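Subject: Re: [manip-learning] Exposure augmentation vs. fixed exposure on wrist views, desk tasks
Date: Feb 11, 2021
List: manip-learning

Reply to the questions on the November numbers, plus the ablation that was asked for. Short version: the gain from exposure augmentation holds up, it is smaller than I first reported, and most of it comes from one part of the desk. 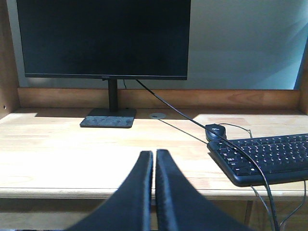 The setting is the same as in the first post. The policy gets wrist images and joint positions, nothing else. The task is to grasp the mouse and move it to a target spot given as a goal image. The monitor and keyboard stay on the desk and count as obstacles. Training set is 550 teleoperated demonstrations, collected at the Flerkisness site over several weeks, at whatever time of day the arm was free. Evaluation is 100 trials per condition, with start poses drawn from a fixed list so that conditions are paired.

> In the first post you say augmentation "fixes" the failures in direct
> sun. Two questions. (a) Was camera exposure locked during collection,
> or was auto exposure running? If auto was running, the policy has
> already seen a range of gains and I don't see what the augmentation
> adds. (b) Are you sure this is about brightness at all? A pale wood
> desk with sun on it loses its grain, and then there is very little
> texture between the fingers and the object to judge motion from. I
> would expect a policy without depth to overshoot there no matter
> what you do to the pixel values.
>
> Also, how do cables enter into this? Ours (Dinsa cell, similar desk)
> account for a good share of the aborted trials and I wonder if they
> are counted as grasp failures in your table.

On (a): auto exposure was running, in both collection and evaluation. I should have said so. The trouble is that auto exposure on a wrist camera is coupled to the arm pose. Two large black fingers fill the lower middle of the image, and the screen of the monitor is dark too when it is off. When either takes up more of the image, the gain goes up and the sunlit wood clips. So the policy does see a range of gains, but in the demonstrations the gain is closely tied to where the arm is. My reading is that the policy uses overall brightness as a cue for height above the desk. It works as long as the sun is where it was during collection.

The augmentation breaks that tie. We draw one gain value per trajectory, apply it in approximately linear space before the tone curve, and clip. Drawing it per frame was worse than no augmentation at all, which surprised me. With per-frame draws the two stacked frames no longer match and the policy seems to stop using the difference between them.

On (b): you are partly right, and "fixes" was too strong. I split the desk into 3 zones (shadow band along the back panel, open middle, keyboard side) and went through the logs again by zone. In the back zone augmentation makes no difference that I would defend. On the keyboard side it helps clearly. In the open middle, with direct sun, it removes most of the early finger closures but not the overshoot in the sideways approach. That fits your texture argument. The policy closes at the right height and in the wrong place.

To test this directly we put a printed mat with a random dot pattern on the middle zone and ran the unaugmented policy again, another 100 trials. Sideways overshoot nearly vanished. Early closures stayed. I take this as two separate failure modes that I had put in one column. The mat was not in the training data, so there is a shift in appearance there as well, but it worked against us and the effect still showed.

Locked exposure: we tried it. Set for the sunlit wood, the keyboard and the mouse turn into one black area with no edges, and the policy will go for the near corner of the keyboard. Set for the mouse, the desk is plain white. I would not recommend either with the Asetti camera module we have. A sensor with more range would change this, and I have no results for one.

On cables: yes, they were counted as grasp failures, and they should not have been. The monitor cable runs across the top of the keyboard and over the front edge, and the mouse cord loops out behind the mouse before it comes down on the right. When the target is to the left, the cord can pull the mouse around after a good grasp. The corrected table has a separate column for this. The ranking of the conditions is unchanged, but the gap between augmented and plain is smaller than in November.

We did not tie the cables down. It would make the trials cleaner, but the demonstrations were made with them free and I prefer to keep the condition the same on both sides.

Still open:

– The goal image is taken at one exposure and is not augmented. It probably should be, with an independent draw.
– I have not separated cloud cover from time of day. The logs have a timestamp and mean image brightness, nothing better.
– Blinds down, lamps on: not run yet. The plain policy may do fine there.

Corrected table, zone labels and the augmentation code are in the Dadex repository under the same path as before. The old table is kept with a note. If the Dinsa logs have gripper height at closure, I would like to compare distributions before running anything more on our side – raw values are fine, no need to clean them up.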